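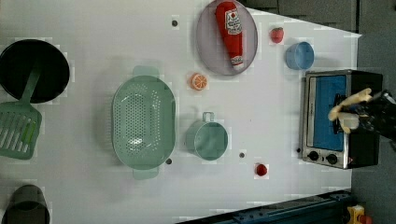
주방 작업대 시험 구성. 토스터 오븐과 로봇 손.

칼루로라(Callurora) 주방 보조 키트 검토, 8월 중간 보고
수신: 탈타르(Taltar) 사업관리 담당 하이드룬 플라트너
작성: 라메시 바트, 길러드게이트(Gilludgate) 시험실

1. 요약
공급사 라그만(Lagman)이 제안한 키트의 중간 검토 결과입니다. 현 단계에서 구매를 권할 근거는 부족합니다. 제안서에는 물체 집기 성공률이 99퍼센트로 적혀 있으나, 시험 조건도 실패의 정의도 나와 있지 않습니다. 두 차례 문의했고, 받은 답은 홍보 자료와 같은 문장이었습니다.

2. 진행 상황
계획한 500회 가운데 절반에 못 미치는 횟수를 마쳤습니다. 지연의 주된 원인은 재보정입니다. 설명서는 한 번이면 된다고 하는데 저희는 이번 달에만 11번 했고, 한 번에 약 30분이 걸립니다. 이 시간은 공급사의 비용 산정표에 빠져 있습니다.
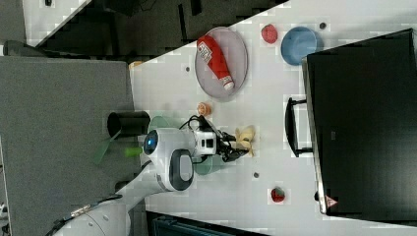
물체 종류에 따른 편차도 큽니다. 장난감 과일은 대체로 무난하게 집습니다. 다만 모형은 단단하고 모양이 일정해서, 이 결과를 실제 식재료에 그대로 적용하기는 어렵다고 봅니다. 케첩병처럼 길고 미끄러운 물건은 각도가 조금만 틀어져도 다시 시도하는 일이 잦았습니다. 공급사는 재시도 후 성공도 성공으로 세자고 하는데, 저희는 따로 집계하고 있습니다.

3. 공급사 주장에 대한 의견
"어떤 주방에서도 바로 사용"이라는 문구는 삭제를 요청할 생각입니다. 물건 위치를 조금 바꾼 날에는 준비 작업부터 길어졌습니다.

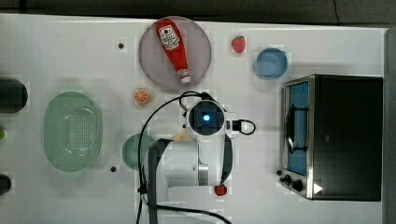 케이블 처리도 마음에 걸립니다. 손목 쪽 배선이 팔 바깥으로 도는 구조라 오래 쓰면 어디에 걸릴지 모릅니다. 라그만은 문제가 보고된 적이 없다고 했지만, 설치 대수를 묻자 답하지 않았습니다. 오븐 문 여닫기는 시연 영상만 받았을 뿐 반복 시험 기록이 없어 평가를 보류했습니다. 유지보수 계약 초안에는 그리퍼 손가락이 소모품으로 분류되어 있는데 교체 주기와 단가가 비어 있습니다. 이 칸이 채워지기 전에는 연간 비용을 계산할 수 없습니다.

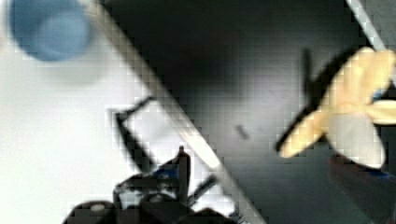 4. 다음 단계와 요청
- 남은 시험은 재시도 없는 조건으로 먼저 진행합니다.
- 라그만에 시험 원자료와 소모품 단가표를 서면으로 요구합니다. 탈타르 명의로 보내 주시면 답이 빠를 듯합니다.
- 2차 지급은 자료를 받을 때까지 미뤄 주시기 바랍니다.
- 재보정에 든 시간은 별도 항목으로 정리해 최종 보고서에 붙이겠습니다.

댓글 3 · 공유 2
문의: 길러드게이트 시험실 라메시 바트 | © 길러드게이트 | 맨 위로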